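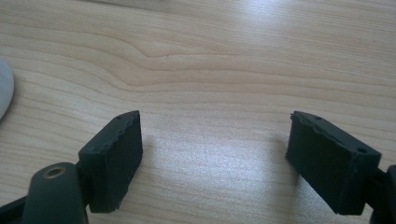

Gripper build, part 2: the pads

Print this post | E-mail this post

Both jaws now carry black pads. The top rim of the left one is jagged; the right is rough too, though less so. I left both untrimmed. Only the inner faces touch the part, and those are matte all over.

The brass-colored insert in the body stays. Lovisa Isaksson wanted a plain hole, but I take that joint apart too often.

Next is a cycle test: 1,000 closures on an empty jaw, then 3,000 on a 14 mm dowel. I'll post the wear figures in November.

Filed under: Workshop, Grippers

© Urho Rantala | Contact | Back to top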